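Irkby workshop notebook, bench cell
4 September fault entry, dated 4th September

During the fruit handling trials the hand controller reported a thumb overcurrent at cycle 932 and held its last commanded position. The fingers continued to accept commands. Grip limits had been left at the default of 500 in the Dirier control file. The run was suspended and the fault log saved. 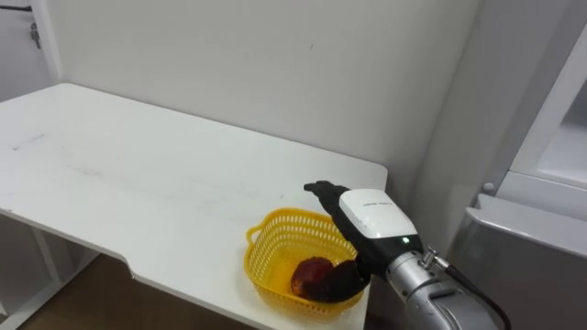
Can the thumb be driven open while the fault is still active?
The controller rejects all thumb commands until the fault is cleared, so the arm must be placed in hold and the hand reset from the console.

Two further resets were required before the thumb responded. The wrist cable was reseated and the connector collar tightened. A repeat of 32 cycles produced no fault, but the cause is not established. Staff are to keep hands clear of the fingers during any reset. Trials remain suspended pending inspection of the thumb drive.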